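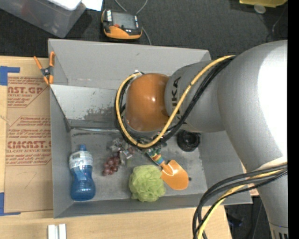 Two operators at the Brorkine test shop said in separate comments that the hardest part of teaching an arm to pick things out of a bin is learning to slow down. One of them said new people steer the gripper the way they would move their own hand, and the arm then copies every bit of that hurry.

The shop, in the Dusholm business park, has started a new round of training by remote control. An operator guides the arm through a pick from start to finish while the system records the motion. The recordings are later used to train software that is meant to do the same job without a person steering.

The bins are filled with everyday goods of different shapes. A plastic bottle, a bunch of grapes and a mesh bath pouf are among the items, along with a toy-sized hand shovel. Soft and crinkled items are harder than rigid ones, according to the shop, and see-through material is harder still.

Each operator records 100 picks before moving on to a new mix of items. A pick that fails is kept and marked as a failure. Earlier rounds threw those out, and the software trained on them did poorly when a grip slipped, the company said.

Brorkine began the work in December with 5 operators and now has 16. Most had no background in robotics. Training takes 27 hours, split between guiding the arm by hand and steering it from a station beside the table. Hand guiding comes first so that operators learn how far each joint can turn.

Thibodeaux, a packing company that ships mixed household orders, is paying for part of the project and will get the first version of the software. It plans to try it on one line and keep its present staff on the others during the trial.

One reader who commented on an earlier notice about the project asked whether operators would be paid for recordings used by outside customers. Brorkine said they are paid by the hour and that there is no separate payment for recordings.

The shop is taking applications for the next operator group. No robotics experience is required. Shifts run mornings and afternoons.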